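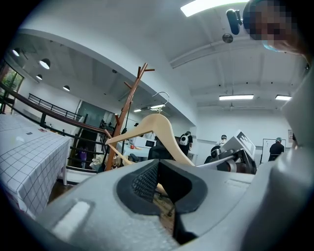

手持夹爪与木衣架，后方是带枝杈的落地衣帽架。

怎样用一只衣架考一考家务机器人

机器到底能不能做家务？每次看到叠衣服、收碗碟的演示视频，我都会兴奋得把进度条来回拖好几遍，然后跑去自己试。试得多了，我最喜欢拿来出题的反倒是一件小事：拿起一只木衣架，挂到衣帽架上去。东西便宜，家家都有，不怕摔，考的本事却一样不少。下面把我这套做法从头写一遍，手边有一台桌面级机械臂、或者能借到实验室设备的朋友，一个周末就能跑完一轮。

我自己用的是Nomurard的单臂，数据用Flevcombe手持夹爪来录，训练和回放走Pritum那套软件。换成别的牌子步骤也一样，菜单名字自己对一下就好。

为什么挑衣架

先说它难在哪儿。衣架又宽又薄，抓的地方偏一点，整只就会在指间打转。钩子是弯的细金属，开口朝哪边全看衣架当时的姿态，手腕差一点角度，钩子就从枝杈旁边滑过去了。还有一个大家常忽略的麻烦：抓住衣架以后，衣架自己会挡住相机的视线，机器得在看不全的情况下把钩子送到位。

人做这件事几乎不看。我们靠手感，钩子碰到枝杈，手往下一沉，觉得分量没了，就松手。机器没有这种“分量没了”的感觉，除非你想办法给它。所以一只衣架能把抓取、对位、接触、放手全考一遍，太划算了！

要准备的东西

衣架：木的、塑料的各备几只，肩部宽窄不同更好。先别用那种细铁丝衣架，它会变形，第一轮就上它很打击人。

衣帽架：带枝杈的落地款最有意思，枝杈高低不一，方向也乱。用横杆式的也行，题目会简单一截。

手持夹爪：就是人拿在手里操作、手指形状和机械臂末端一致的那种。录示范用。充好电，存储卡清空。

场地：灯全开，别特意收拾。椅子、袋子、雨伞，平时放哪儿就让它放哪儿。很多人一上来就把背景清得干干净净，训练出来的策略换个房间就傻眼了。

纸和笔：对，纸和笔。后面记分用，比表格软件顺手。

第一步 把“做到了”写清楚

动手之前先在纸上写一句话，规定什么叫成功。我的写法是：衣架钩子套在枝杈上，夹爪完全松开并退开，衣架静止，衣帽架没有倒。四个条件缺一个都算失败。

别嫌啰嗦。我第一次没写，结果跑到一半开始跟自己讨价还价：钩子搭在枝杈尖上摇摇欲坠算不算？夹爪松开时带了一下、衣架转了半圈但没掉算不算？写下来以后心里就踏实了，看别人的演示视频也会突然变得很会看，人家剪掉的往往就是松手之后那几秒。

第二步 录示范

一个人拿夹爪，另一个人负责把衣架放回起始位置。起始位置每次都挪一挪，桌上、椅背上、朝左朝右都来一点。

动作要比平时慢，但别慢到一顿一顿的。抓肩部靠中间的位置，提起来以后先停一小会儿，让画面稳住，再朝枝杈送。送的时候让钩子从枝杈上方过去，再往下落。落到位以后手别急着松，往下多走一点点，确认枝杈吃住了重量，再张开夹爪，顺着进来的方向退出去。

我第一轮录了38段，其中14段作废。作废的原因五花八门：有的是松手时把衣架带飞了，有的是录到一半我开始跟旁边的人聊天，手停在半空。作废的别舍不得删，犹犹豫豫的动作机器学得特别快，真的特别快。

顺便说一句，失败之后补救成功的那几段要留着。钩子第一下没套上，退回来一点，再来一次，挂上了。这种片段是宝贝，没有它们，机器一旦失手就只会在原地往前顶。

第三步 检查画面

录完别急着训练，把每段快进看一遍。重点看三件事：抓取的一瞬间手指有没有被拍到，钩子靠近枝杈时画面里还看不看得见钩子，松手以后有没有留够时间。

第二件最容易出问题。衣架竖着拿，钩子常常跑到画面最上沿，甚至完全出去了。我的办法是把夹爪稍微放低，手腕往后仰一点，让钩子留在视野里。姿势别扭，拿一会儿手就酸，值得。

如果是灯光直接晃到镜头，换个站位重录，别指望软件里能修。

第四步 先让机器在空气里走一遍

训练好以后，第一次上机不要放衣架。让机械臂空手走完整套动作，手放在急停上看着。这一步能看出很多东西：它是不是朝衣帽架的大致方向去了，会不会扫到旁边的椅子，退出来时走的是不是原路。

空走没问题，再放衣架，速度先调到一半以下。衣帽架底座压点重物，免得被顶翻。机械臂能碰到的范围里不要站人，小朋友和猫请到隔壁房间去（猫对会动的衣架兴趣极大）。

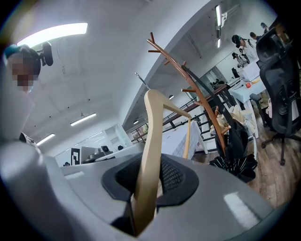
Senthil Subramaniam读过初稿后回信说，他觉得我对挂衣架这件事还是太客气了：“你出的题里衣架是光的，可家里谁会去挂一只光衣架？套上一件湿衬衫再试，重心一晃，前面学的全得重来。我不反对拿它入门，但文章里要讲明白，过了这一关离会晾衣服还远着呢。”

他说得对，我就照实写进来。光衣架是入门题，衣服上去以后是另一道题，布料会摆、会缠、会遮住钩子。不过我还是劝大家从光衣架开始，原因很简单：光衣架都挂不上的时候，你根本分不清问题出在布料还是出在手腕。先把这一关练扎实，再往上加，第一件可以加一条薄围巾，搭在横杆上就行，然后才轮到衬衫。

第五步 正式记分

每轮跑18次。衣架的起始位置提前写在纸条上，跑的时候抽一张摆一个，免得自己不知不觉总往好抓的地方放。中途不许调参数，不许伸手扶，扶了就算失败。

记的时候别只写成和败，多写一个字，写它败在哪一段。我用四个字：抓、送、套、放。抓是没抓起来或者抓歪了，送是半路撞到东西，套是钩子没进枝杈，放是松手时掉了。跑完看哪个字最多，下一轮就补哪一段的示范。

我第一轮只成了5次。听上去很惨对不对？可我那天高兴坏了，失败里“套”字占了一大半，“抓”字几乎没有，说明前半截已经站住了。后来专门补录了钩子靠近枝杈的片段，第二轮明显顺了，有一次它自己退了半步又重新套上去，我在旁边喊出了声。

第六步 换地方再考一次

在原来的房间里跑得再漂亮，也只能说它认得这个房间。把衣帽架挪个位置，转个方向，上面再挂把伞、搭点别的东西，再跑一轮。如果成绩垮了，别灰心，回到第二步，在新摆法下补几段示范。多数时候不用从头来。

有条件的话，连房间也换掉。我把整套东西搬到朋友在Royer的工作室试过，地板颜色不同，窗子在另一侧，机器头几次都在枝杈前面犹豫，手腕来回摆。补了示范以后才缓过来。

常见毛病和对应的办法

抓起来以后衣架打转：抓的位置离中心太远，或者指垫太滑。先看示范里人是抓在哪儿的，往往是人自己就抓偏了。指垫可以贴一层有纹理的薄胶垫，记得录示范的夹爪和机械臂两边都贴，只贴一边等于换了一只手。

钩子总是高出枝杈一截就松手：示范里“往下多走一点”的动作太短，机器学不到。补录时把下落动作做得明显些。

松手以后把衣架带下来：退出方向不对。看看示范里夹爪张开后是不是往旁边甩了。手累的时候特别容易甩，录一会儿就换人。

钩子朝反了：这个最头疼。带固定钩的衣架需要先转身再送，机械臂手腕可能转不到那个角度。第一轮可以统一用能转动的钩子，等别的都顺了再加固定钩。

碰到衣帽架以后继续往前推：立刻停。把速度和力的上限调低，再检查训练数据里有没有补救片段。

白天行晚上不行：多半是窗外的光。拉着窗帘录几段，开着窗帘也录几段。

那到底能不能用了？

我的看法是，在摆设固定的店铺后场或者工作间，重复挂同一种衣架，机器已经值得认真试了，前提是旁边有人看着，失败了有人捡。放到普通家里，衣架混着来，衣服湿着来，衣帽架上还挂着昨天的包，现在还得等。至于等多久，我猜不准，也不太信别人猜的。

但是自己动手考过一遍，感觉会完全不一样。以后再看到家务机器人的视频，你会去看钩子在哪儿，看它从几个方向来过，看松手之后镜头有没有继续拍。我现在连逛服装店都会盯着店员的手腕看，他们把衣架往杆上一送，那个下沉的小动作，漂亮极了。

记分纸的格式

每行写一次：序号，起始位置，成或败，败在哪个字，备注。备注栏留宽一点，我的备注里有“碰到椅背”“光太亮”“差一点点！！”，回头翻起来，最有用的常常就是这一栏。

下一篇打算写套上围巾之后怎么录示范，夹爪要不要换更宽的指垫我还在试，预计四月能整理出来。已经试过的朋友，欢迎把你们的记分纸拍照发过来，败得多的尤其欢迎。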